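Plonden to keep branch library open on shorter hours

21/08/2021

The Plonden branch library will stay open through the winter under a plan approved by the town council this week, but it will close earlier on most days and lose its evening reading room.

The decision ends several months of doubt over the building on Nwankwo Street, which had been listed for closure in the draft budget published in February. Under that draft, readers would have been sent to the main library in Skemstead, a 33-minute bus ride away with one change.

Council members voted for the revised plan after a public comment period in which residents from both sides of the river wrote in. Most of the letters asked for the branch to be kept as it is. A smaller number said the money would be better spent on road repairs and on the swimming pool, which has been waiting for a new roof.

From next month the branch will open at 10 a.m. and close at 3 p.m. on weekdays. It currently stays open until 6 p.m. Weekend hours will not change. The book drop beside the front door will be emptied every morning, including on days when the building is shut.

The evening reading room, used mainly by students and by people working shifts at the Ustisora packing plant, will close at the end of the current month. The council said the room cost more to heat and staff than any other part of the branch and that use had fallen over the past two winters. Some of the letters disputed this, saying that the room was often full before exams and that the sign-in sheet by the door was a poor guide because many regular users never filled it in.

Library staff numbers will stay the same, though two posts will now be shared between Plonden and Skemstead. The council said no one would be laid off. The staff union said it accepted the plan for now but wanted travel time between the two towns to be counted as paid work. Talks on that point are still going on.

The branch opened 12 years ago in a former insurance office and has never had a building of its own. Its lease runs out in 3 years. The council has not said whether it will renew, and a proposal to move the collection into the old post office was dropped last year after a survey found damp in the basement.

Borrowing rules will also change. Readers will be able to keep books for four weeks, up from three, and to renew them by phone. Fines on children's books will end. Fines on adult books will stay at their present level, and the council turned down a request to cancel unpaid ones from last year.

A separate sum has been set aside for large-print books and for audiobooks on disc, which older readers asked for in the comment period. The branch now shares a single set of large-print titles with Skemstead, and readers have often had to wait weeks for the van to bring a book over. Under the new plan the van will run twice a week.

The children's corner will keep its present place near the front windows. Story time will move from late afternoon to 11 a.m. to fit the shorter day - a change that drew complaints from parents of school-age children, who will no longer be able to attend except during vacations. The library service said it would look at adding a weekend session if enough families ask for one. Requests can be left at the desk.
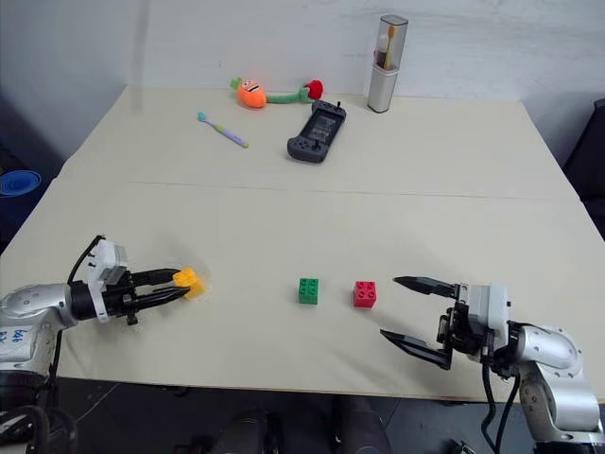
The public computers will remain available during opening hours, with a limit of one hour per person when others are waiting. Printing will still be charged by the page. The photocopier, which has been out of order since the spring, will be replaced before the new hours begin.

The meeting room upstairs can still be booked by local groups, but evening bookings will now carry a fee to cover the cost of keeping the building open. Groups that already have evening dates on the calendar will be charged at the old rate until the end of the year. The local history society, which meets there once a month, said it was looking at other rooms in town.

The council will review the new hours next summer. It said it would look at visitor numbers, loans and heating bills before deciding whether to bring back any of the later openings. A report will be made public before the vote.

Copies of the full plan are available at the branch and at the council office in Skemstead. Library cards issued at either site will continue to work at both.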